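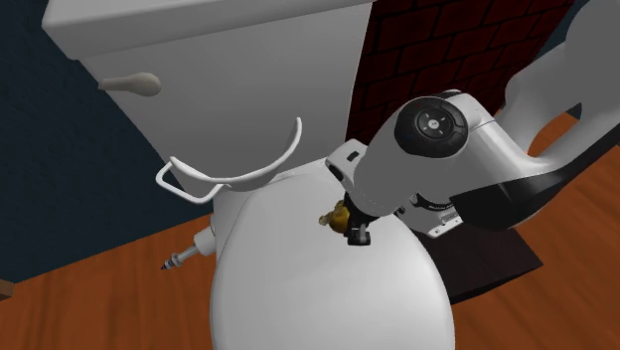
Morville Robot Club: things people keep asking us

I'm Lindsay Whitcombe and I look after the simulation group at the club. I get the same questions by email, in the corridor and once in the queue at the chemist, so I've put them all in one place. If yours isn't answered, write to me and I'll add it.

What is the simulation group?

We teach a robot arm to do household jobs, except that the arm, the house and everything in it live inside a computer. The other half of the club builds real things with wheels and gets very oily. We sit in the warm with mugs of tea and watch an arm have a go at moving something small around a bathroom, over and over again.

Why a bathroom?

Last year was kitchens, and we were all sick of kitchens! Every team we met had done a kitchen. Vilja Pelkonen suggested the bathroom at the planning meeting, mostly to make the younger ones laugh, and it got the most votes by miles. It's a good choice as it happens. A toilet is an awkward great lump for an arm to reach over, the lid is rounded so things don't sit on it as nicely as they would on a table, and there's not much elbow room.

What does the arm have to do?

The term's task is called Tiden, after nothing in particular (Vilja names the tasks and won't be drawn on it). The arm has to take hold of a small object near the toilet and put it down where it's told to, without clouting the tank or the lid on the way. The object changes from round to round. So does where it starts, and so does the colour of the walls, which sounds daft until you've watched a program that worked beautifully in front of blue paint go to pieces in front of green.

Do I need to be able to code?

No. You'll pick some up whether you like it or not, but plenty of people start by driving the arm by hand with a game controller. We record those goes and the program learns from them. A good careful driver is worth a lot to us, and some of our best ones had never written a line when they joined.

How many goes does it take?

More than you'd think. We collected 600 driven goes for the first version of Tiden, and the results were middling. For the next version we're aiming for 3,000, which is why you'll see the controller being passed round like a bag of crisps from the minute the doors open. Bad goes get kept too, in a separate folder, and Vilja goes through them to see where people tend to get stuck. It's nearly always the turn of the wrist just before letting go.

Is it cheating if it's not a real robot?

I get this one from parents a lot, and from the wheels lot next door. I don't think so. The joints have limits, things have weight, and if you swing the arm into the tank you've failed that round. What we can do is press reset, and I'd be lying if I said I didn't love that button. Things do behave a bit oddly at times. Small objects can jitter when they're gripped hard, or sink a hair into a surface, and we've lost whole evenings to that sort of thing.

What are Jasa and Sampaio?

Our two teams. Jasa write their movements out by hand, step by step, and Sampaio train theirs from the recorded goes. At the end of term both run on the same 500 starting positions and whichever puts down the most objects properly wins. Jasa won in the spring. Sampaio would like me to say it was close. It was fairly close.

You don't have to pick a side when you join, and you can swap at half term.

What age do you take?

From 11 up to 18. If you've just turned 18 you can finish the year with us, and after that we'll ask you nicely to come back as a helper.

Do I need my own computer?

No, we have enough to share two to a machine. If you want to bring a laptop, do, but it needs a half-decent graphics card or the picture crawls. I've tried it on my old one and you could make a sandwich between wrist movements.

Can I work on it at home?

You can write code at home and bring it in. Please don't install the whole simulator on the family computer without asking, as it's a big download and I've had phone calls.

Why did my arm freeze halfway?

Nine times out of ten you've asked it to reach somewhere it can't from where the base is standing. Move the target closer or come at it from the other side. If it's frozen with the elbow folded right up, press reset and lift the arm before you reach forwards. If neither helps, shout for Vilja.

Can parents come and watch?

Yes please! The last session in July is open to everyone from half past six, with both teams running on the big screen. Small brothers and sisters can have a turn on the controller.

How do I join?

Come along to any session in term time and stay for the whole thing. If you like it, ask me for a form before you go home and bring it back signed.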